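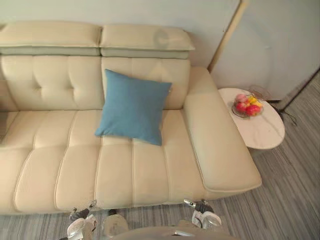
Publish the Foam Density

A refrigerator is sold with its volume, its energy use and its outside dimensions to the nearest fraction of an inch. A mattress is often sold with a layer diagram. A sofa, which may cost as much as the two combined, is sold with a width, a color name and an adjective. The buyer is told that it is "plush" or "supportive." What the seat is made of, and how long it can be expected to keep its shape, is left out.

My position is that seat foam density, foam firmness, suspension type and cover material should be printed on the price tag of every upholstered seat, in units, in the same type size as the width. The manufacturer already has the numbers. The foam was ordered by density and firmness, and both appear on the purchase order. Printing them costs a line of text.

I spent nine years in purchasing for contract seating, where this information is routine. When we bought lobby seating from Engelhardt, the quotation ran to several pages and the foam took up half of one. When I later bought a sofa for my own living room at a price of $3000, I asked the store for the same half page. The salesperson was polite and went to look. She came back with a fabric care card.

What density tells you

Density is the weight of foam in a given volume. In this country it is given in pounds per cubic foot. It says very little about how a cushion feels on the first day. A low-density foam can be made firm and a high-density foam can be made soft. Density is mainly a guide to how much polymer is present to carry the load, and so to how the cushion will hold up under repeated sitting.

Firmness is a separate number. It is the force needed to press a sample down by a stated share of its thickness. Most shoppers test firmness in the store by sitting down for 2 minutes, and they reasonably assume they have tested quality as well. They have not. Two cushions with the same firmness and different densities will feel alike on the showroom floor and quite different after a few years of daily use.

The gap between what can be felt and what matters is the whole case for a printed number. Where a buyer can judge a property by hand, a label adds little. Seat depth is easy to judge. Arm height is easy to judge. Density cannot be judged through a sewn cover by anyone, including people who work in the trade.

Why surface detail gets the attention

Without figures, buyers fall back on what they can see. Stitching, piping and tufting are read as signs of careful work, and sometimes they are. They are also produced at the cover stage, by a different department and often a different supplier from the one that fills the cushion. A plant can run an excellent sewing room and buy the cheapest foam on the market.
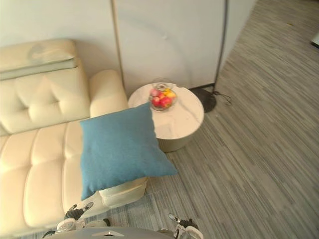 Button tufting on a cream leather back cushion, with creases running out from the tufts.

Tufting does have a mechanical function. It ties the cover to the filling and limits how far either can shift. In a back cushion, where loads are light, that is useful. It tells the buyer nothing about the seat core, where most of the body weight goes.

Cover material has its own vocabulary problem. "Leather" on a tag may mean leather on every surface, or leather on the parts the sitter touches and a coated fabric elsewhere. Both are legitimate constructions. The second is cheaper to make and can be a sensible choice on a side panel that no one leans against. My objection is to a tag that uses one word for both and leaves the difference to a footnote on a web page.

Hannelore Sauerland, who ran the specification desk at Engelhardt during my years as a customer, used to return any inquiry that described a finish without describing a fill. Her form letter was one sentence long and asked for the missing values. I thought it was pedantic at the time. I now think retail would be improved by a copy of that letter at every checkout.

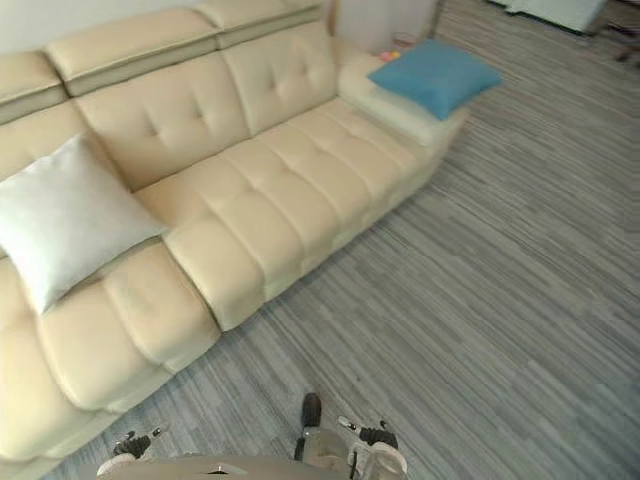 Objections from the trade

I have put this proposal to several people who make or sell furniture. Their objections fall into a few groups and deserve a reply.

The first is that shoppers would not understand the numbers. Shoppers did not understand thread count, lumens or R-value either until those figures were printed in the same place on every package. Familiarity follows publication. It is also worth noting that thread count was then abused, with plies counted separately to raise the total. Any rule for foam would have to fix the test method and the tolerance, or the same thing would happen.

The second is that density alone can mislead. I agree. A seat built from a high-density core on weak webbing is a poor seat. That is an argument for printing four values in place of one. Lostier, a small maker whose chairs I have bought twice, prints all of them on a card stapled under the frame. The card is the size of a playing card and has room to spare.

The third comes from Nomvula Ndlovu, who buys for the regional retailer Soltenex, and it is the strongest. She told me that her suppliers change foam sources during a model's life, sometimes more than once a year, and that a printed density would tie her to a value she does not control. Her concern is fair from where she sits. From where the buyer sits, it describes a product whose main structural material can change with no change in name or price. If the value moves, the card should move with it. If the card cannot keep up, a guaranteed minimum would do.
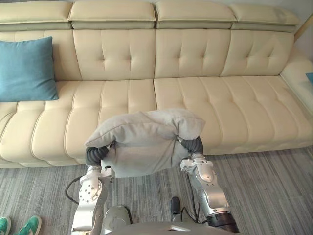 Padded headrest sections in a row along the back of a long leather sofa.

What a tag would look like

I would ask for 4 lines. Seat core density, as a minimum. Seat core firmness, as a range. Suspension, named by type: sinuous spring, coil, webbing or solid deck. Cover material, listed by surface, with the seat, back, arms and outside panels each given their own entry. Modular and multi-section pieces should state whether all seats share the same core. In my experience they usually do, but corner units are sometimes filled differently.

Two further items would be useful and are less urgent. One is whether the seat cores can be removed and replaced without cutting the cover. The other is the core size. Wisow, a foam cutter I have used for repairs, will cut a replacement block for $300 or less if the customer supplies dimensions and density. Most customers can supply neither, so the cutter has to guess from a compressed sample. A sofa with a sound frame and a good cover is then thrown out over one worn component that was never identified.

I would accept a voluntary scheme as a start. Retailers could begin with their own house lines, where they write the specification themselves and have no supplier to persuade. The data exists on paper in a file cabinet or in a spreadsheet, and the work consists of copying it to a tag.

Until then, ask for the density in writing before paying a deposit. Some stores will have it. If the answer is an adjective, ask again.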